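Body Cameras and Public Complaints in Hultov
Project report, Golshifteh Shirazi
30 October 2020

In this project I studied whether complaints against the police in Hultov changed after officers began to wear body cameras in May of last year. My interest started from the protests on Borkowska Street, where residents and police gave very different accounts of the same evening.

The city published 3,313 complaint records. I removed the ones about parking and lost property, and 872 remained. I read all of them and sorted them by district and by type of complaint. I also sent a short survey to residents of Drundel, the district with the most protests, and received 30 answers.

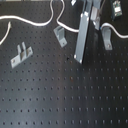

Did complaints about use of force become fewer after the cameras arrived?
They became fewer in the center of the city, but in Drundel they stayed almost the same — and there the residents also wrote longer statements than before.

The records do not show if the camera was switched on. I asked the police press office for this information 2 times and got one reply, which said that the data is not collected. For this reason I cannot say that the cameras caused the change in the center.

In the survey, most people knew about the cameras, but only a few knew that they can ask to see a recording. The request form is on the city website, under the page for archives, and it took me a long time to find it.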